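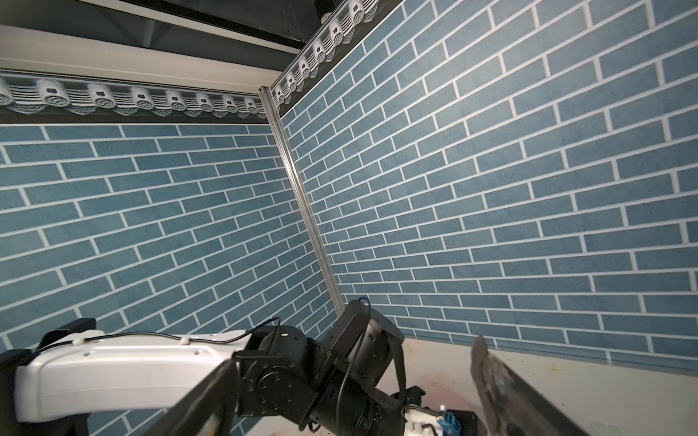
Attachment 1: back corner, brick panels and eave strip

Ticket: Booth power strips and floor sheet
Opened by: Vendula Šťastný
Site: Wallon
Opened: November 25, 2023
Priority: Normal
Status: Waiting on parts

Issue as reported
Two USB chargers on the white power strip lose power when they sit next to each other. Either one works by itself. The same charger models work on the blue strip. Also want to know what is safe to use on the floor sheet, which is scuffed and has white crumbs on it.

Setup
Padska booth kit with the blue brick wall panels, aluminum corner posts and the roof tile eave strip. Floor is the Padska floral sheet, roses and butterflies. Both power strips are Zoker, one white and one pale blue. The USB chargers are Stelmakh, in mixed colors, two ports each. Kit was installed in June.

Log

1. Checked the wall outlet with a desk lamp. Lamp stayed on for 14 minutes. Outlet is fine.

2. Ran the white strip with the mint charger only. Phone charged from both ports, one after the other. Swapped in the light blue charger in the same socket, same result.

3. Ran both together. The mint one dropped out after 4 minutes. Pushed it back in and it came on again, then dropped out when I put a cable in the top port.

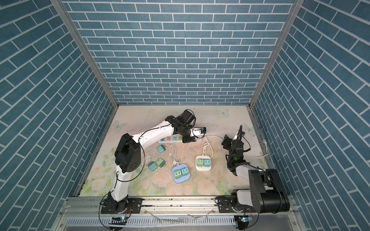
4. Moved the test over to the blue strip, same outlet. Teal charger in the upper socket, left it for 80 minutes with a phone connected. No dropouts. Wiggled the cable on purpose and it held.

5. Put the mint and light blue chargers back on the white strip, this time with a socket left open between them. No dropouts, but that uses up more of the strip than we can spare.

6. Unplugged the strips and laid them out on the floor sheet to compare the sockets.
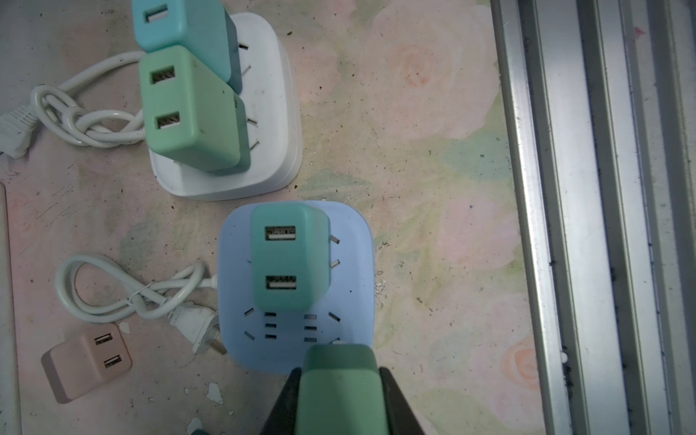 With both chargers in, the mint one leans toward the light blue one. My guess is the socket under it has worn loose and the blades are not seated all the way. I can't feel any difference pushing a charger into the blue strip, but on the white one there is some play.

Support reply
Please stop using that socket on the white strip. A charger that tilts can make poor contact and heat up. We will send a replacement Zoker strip. Keep the Stelmakh chargers, they tested fine on your end.

For the floor sheet: pick up the crumbs with a soft brush first, then wipe with a damp cloth and a drop of dish soap. No scouring pads, they take the print off. Please look at the wall paint near the booth too — the white bits may be flakes from there.

Reply from Vendula Šťastný
White strip is tagged and out of use. Brushed up the crumbs. They do look like paint to me but I couldn't find a bare spot on the wall. Dark specks came off with the soap, scuffs did not. I'd like a price on a new sheet, and please send 6 spare cord ties in the same box as the strip.

Next step
Ship strip and ties to Wallon. Quote for floor sheet to follow under this ticket number.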